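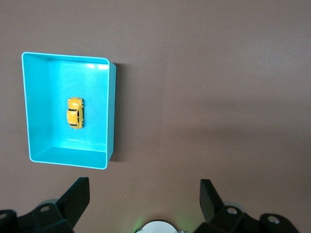
turquoise tray, brown table

ok thread bc three people asked how the move is going. short version – it's going. long version below

we got the keys in June and figured we'd be out of the old place in two weeks. lol. it's Fri 30 October and I still have a sock drawer in each apartment

movers first. Hollenstein quoted me 2000 on the phone, then the email said 2141. asked what the extra was. "stairs." I told them about the stairs ON THE PHONE

went with them anyway bc the other place never called back. they were fast, I'll give them that. one lamp dead, and it was an ugly lamp

now the internet. Terkever said the line was active. line was not active. four calls. the last guy asked me if I'd tried standing closer to the window

finally got it going on a Tuesday night, 68 a month, which is more than I paid before for the same speed. whatever. it loads

change your address EARLY. like before you pack anything. my bank card went to the old place, then got sent back, then got canceled, then the new one went to the old place too

also the post office forwarding thing takes longer than teh website says. mine was almost two weeks

boxes – don't buy new ones. I paid 100 for a "family bundle" from Fandier and half are still flat behind the couch. the grocery store on my corner gives them away if you go before nine

label the SIDE of the box. not the top. you're going to stack them. I know this now

things I can't find: the good scissors, both phone chargers, the lid to the big pot, my birth certificate

things I've found three of: can openers

kitchen is the only room that's done. bedroom is a mattress and a fan. the hall we don't talk about

deposit update – old landlord uses Katex for the paperwork and the form wants a photo of every wall. every wall. inculding inside the closets. it logs you out after ten minutes so do it in one go

walkthrough is next week, will post what they try to charge me for. there's a mark by the stove that was there when I moved in and I have the email to prove it

somewhere. I have the email somewhere

anyway if anybody near me needs flat boxes, come get them, free

edit: found the scissors. they were in the box marked scissors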